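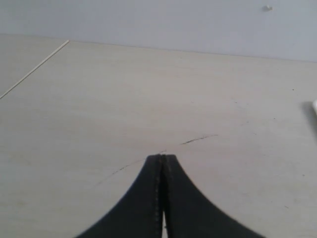
According to one respondent in Dirkavden, "the valley votes together or it doesn't get its road", and she expected her neighbours to settle on a candidate in the last week before polling. Remarks like hers were common in the interviews, and they are the reason the survey asked about expected local support as well as the respondent's own choice. The two questions are treated separately in what follows.

4.2 Own choice and expected choice

The survey was run in three districts: Stirnbridge, Dirkavden and Stanotdale. Interviewers spoke to 545 adults in the first round and reached 500 of them again in the second, which took place in March after both main parties had named their candidates. People who could not be reached a second time were left out of the comparison but kept in the description of the first round.

Each respondent was asked which candidate they would vote for if the election were held the next day. They were then asked which candidate most people in their own district would vote for. The order was kept the same in both rounds. A small trial had been done with the order reversed, and it made people more likely to name the same candidate twice.

In all three districts, people thought their neighbours were more united than the answers to the first question suggest. The gap was widest in Dirkavden. Supporters of the sitting member there nearly always said that the district was behind him, and supporters of the challenger were split on the matter. In Stirnbridge, which has changed hands more often, people on both sides were less willing to speak for the district, and many chose "hard to say".

Between the rounds, the expected vote moved more than the actual one. Respondents in Stanotdale who changed their answer to the second question mostly kept their own candidate. They had changed their mind about the neighbours – not about the race. 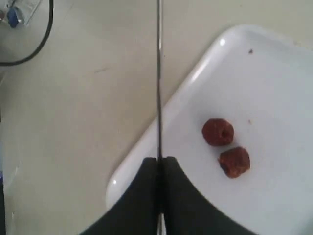 Asked about this shift, a respondent in Stanotdale answered that he had heard the challenger's figures on the radio so many times that he took them to be true, though he did not know anyone who had been polled. Others gave similar answers. Several named rallies as their main source, and a few said they judged by the posters on the road into town.

4.3 Claims made by the campaigns

Both campaigns gave out percentages for the region during the period between the rounds. None of the statements we collected said how many people had been asked, or where. Some appeared to rest on party canvassing returns, which cover known supporters more fully than anyone else. Others were given in speeches and repeated by local papers in the form in which they were spoken.

We do not try to judge whether these claims were right. Our interest is in whether people who had heard them answered differently from people who had not. Respondents who could repeat a figure, even a wrong one, were more likely to say that their district would vote as a block. The difference held for both parties' supporters. It was weaker among people who said they talked about politics at home.

Hollis, the market town on the edge of Stirnbridge, is a partial exception. Respondents there had heard as many claims as anyone else, but they often brought up the previous election, when the forecast for the town had been wrong, and treated the new figures with some doubt. The number of interviews in the town is small and the point should not be pressed.

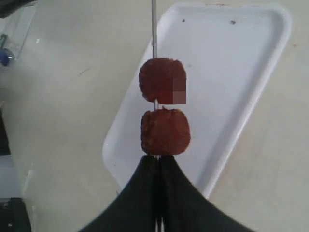 Figure 3. Two pieces of cooked meat on a metal skewer.

A further difficulty is that people do not agree on what the region is. Some respondents in Stanotdale counted Stirnbridge as part of it and some did not, and the campaigns used the word in both ways. The second round therefore asked about the district only. Answers about the region from the first round are given in the appendix and are not used in the comparison.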